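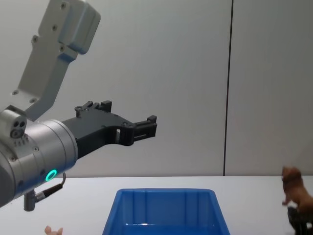

4. Getting your Dininell shelf unit up on the wall

Right, you've got the box open and you've checked the parts against the list in section 3, so now we can get on with the bit everyone worries about. I've put up more of these than I care to remember and I still read my own notes first!

You'll need a drill, a pencil, a spirit level and the bag marked B. A second pair of hands helps a lot from step 5.

1. Hold the rail against the wall where you want the top shelf to sit. Mine is 200 mm below the ceiling - any closer and you can't get the lid off a storage box.

2. Put the level on the rail and mark the two outer holes with the pencil. Take the rail away and check you can still see the marks (on patterned wallpaper I use a bit of masking tape).

3. Measure between your marks. It should be 429 mm. If it isn't, the rail slipped, so go back to step 1.

CAUTION: Check for pipes and cables before you drill. Don't drill straight above or below a socket or a light switch.

4. Drill both holes and push in the grey plugs. They should go in flush. On old plaster they sometimes spin, and Kha Phí, who tested this section for me in a very crumbly hallway, swears by the longer Nirkex plugs instead.

5. Screw the rail on, but leave both screws half a turn loose. You'll want that wiggle room in a minute.

6. Hook the side panels over the rail, left one first. Listen for the click. If you don't hear it, lift the panel off and try again - please don't hit it with anything.

7. Slide in the shelves from the bottom up, then tighten both screws fully.

NOTE: The older Wongsuwan rail has its slots the other way up. It fits the same holes, but you hook the right panel on first.

CAUTION: The most each shelf will take is 11 kg, spread out evenly. That goes for the top one too, however handy it looks for paint tins.

8. Leave it empty overnight, then check the screws again in the morning before you load it up.

If a panel still rocks after all that, go to section 6, where I cover packing out an uneven wall.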